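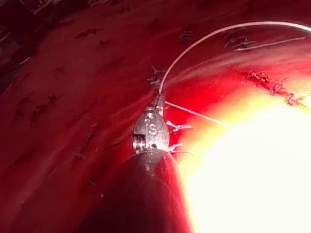 *Figure 1. Instrument jaws gripping a pale suture thread.*

# Shared training days between a soccer club and a handball club

Sports Management, project report, 9 May 2018

## 1. Background

Boder is a soccer club and Fudico is a handball club. They play in the same town and use fields and halls that belong to the same sports center, but until this spring they had never planned anything together. In March the two clubs agreed to hold shared training days for their youth squads. Our group was allowed to watch and to talk to the coaches and players afterward.

The project question was simple: do the players get anything out of training with people from another sport, and would the clubs want to do it again?

## 2. What was done

There were two shared days, both at the Antunes sports center. Each day had a morning session led by the soccer coaches on the outdoor field and an afternoon session led by the handball coaches in the main hall. Lunch was eaten together in the cafeteria.

We gave a short questionnaire to the players at the end of the second day and got 40 completed forms back. We also held three interviews with coaches. The forms were anonymous and asked for the player's own sport, not their age or position.

The morning sessions used small-sided games with mixed teams. The afternoon began with throwing and catching in pairs, then moved on to a half-court game with simplified rules. Goalkeepers from both clubs had a separate block, which was not in the original plan. One of the coaches suggested it over lunch on the first day and it stayed in for the second.

## 3. Results

Most players wrote that they enjoyed the half-court game more than the drills. Soccer players often mentioned that handball was more physical than they expected. Several handball players said the outdoor field felt too big and that they spent a lot of the game running without touching the ball.

The goalkeeper block got the warmest comments. Keepers from the two sports stand and move differently, and they spent much of the block comparing footwork and asking each other questions. A handball coach told us this was the part he would keep if he had to drop everything else.

The complaints were mainly practical:

- The walk from the field to the hall took longer than the schedule allowed.
- Soccer players needed indoor shoes and many had not been told.
- The hall was double-booked for the start of the second afternoon, so that session was shortened.

Lerent, the company that runs the online booking system, moved the other group to a later slot once the center called them.

## 4. Discussion

The coaches were positive but careful. They all said the days worked as a break in the season — a change of scenery, as one put it — and they did not expect them to improve match results. We did not measure performance, so we can't say anything about that either.

A weakness in our work is that the questionnaire was handed out while players were packing up to leave. Some answers are only one word long. Handing it out at lunch would have given us better material. We also have no forms from the first day, so the two days can't be compared.

## 5. Suggestions for the clubs

Keep the goalkeeper block and give it more time. Shorten the outdoor games, or mark out a smaller field. Send the equipment list to parents the week before, and confirm the hall booking in writing. Both clubs have said they will discuss a new date after the summer break.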